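Ruravel Dusholm upholstery and cover cloth – grey group

Product type: woven cloth for loose covers, seat pads and light upholstery
Sold by: the metre, from the roll
Weight: 335 g per square metre
Minimum cut: 2 m
Colours in this group: three
Backing: none

Dusholm is a plain woven cloth for household furniture. It is made for removable covers first and for fixed upholstery second, so it bends round a curved edge without the stiffness of a backed fabric. The face is matt. The reverse is the same colour as the face and can be used outwards, although the selvedge marks are then visible until trimmed.

The grey group was added in August and replaces the earlier Gosselin greys, which were a lighter weight. Remaining Gosselin lengths are sold as remnants and are not a match for Dusholm in the same room. Anyone repairing a Gosselin cover should order from the remnant list while it lasts.

Colours

Pale grey, with a faint green cast in daylight. Mid grey, neutral. Charcoal, which is softer than black and looks lighter when set against a dark floor. The three are dyed to sit close together, and on a piece made up in two of them the change of shade is gentle. Customers who want a strong contrast between piping and panel should take pale grey with charcoal and leave out the mid grey.

Greys shift with the light more than most colours do. A warm bulb brings out a slight mauve in the mid grey, and north light cools all three. Please order samples and look at them in the room where the cloth will be used, both by day and in the evening. Screen colours are no guide to shade, and returns of cut cloth on grounds of colour are not accepted.
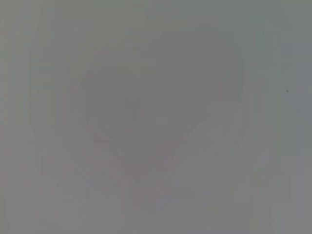 Muted greys at low contrast: a rounded darker form with a paler diagonal band, and a faint pinkish-mauve cast near the bottom.

Measuring and ordering

Lengths are cut to the nearest 10 cm above the minimum. Orders for more than one length of the same colour are cut from one roll where stock allows. State on the order if a batch match is essential – the cutting room will hold the order until a full roll is available, and will write to confirm the delay.

For a round seat pad, measure the widest part of the seat and the depth of the pad, then add the seam allowance to both. For a rounded back or arm, measure over the curve with a soft tape and not in a straight line from side to side. Dusholm has very little stretch, and a cover cut from a straight measurement will be short.

The cloth has no nap and can be cut in either direction. Bands and straps may be cut on the straight grain. Piping should be cut on the bias. Allow extra length for bias strips, particularly in a minimum cut.

Sewing

Use a heavy-duty needle and a polyester thread. The cut edge frays moderately; overlock or zigzag it before making up a cover that will be removed for washing. Clip the seam allowance on outward curves at regular intervals, staying clear of the stitch line. Press seams from the reverse through a dry cloth. Pressing on the face can leave a shine, most noticeable on charcoal.

Zips are not supplied. The Brurnano continuous zip is held in a mid grey that is suitable for all of the colours listed here, and can be added to an order by the metre.

Washing and care

Wash the cloth before cutting if the finished cover will be machine washed. Shrinkage occurs in the first wash and is small after that. Wash at 30 degrees, inside out, with the zip closed. Do not bleach. Do not tumble dry. Dry flat or over a rail, and refit the cover while it is still very slightly damp – it will settle to the shape of the pad as it dries.

Fixed upholstery should be vacuumed with a brush head and spot cleaned with a damp white cloth. Work from the outside of the mark inwards. Test first on a hidden part, such as the underside of a seat rail.

Dusholm is not flame retardant as supplied. For furniture that falls under fire safety rules, use a suitable interliner or have the cloth treated before making up. Treatment can alter both shade and handle, so send a sample for treatment before the full length.

Samples, delivery and returns

Samples are cut to hand size and sent by letter post. Larger samples are available against a deposit, refunded if they come back unmarked within 90 days.

Lengths up to 3 m are folded and sent by parcel. Longer lengths are rolled on a tube. Check the cloth for flaws before cutting; a flaw marked with a coloured thread in the selvedge has already been allowed for in the length. Once cloth has been cut or washed by the customer it cannot be exchanged.

Related items: Dusholm piping cord, Brurnano continuous zip, Gosselin remnants.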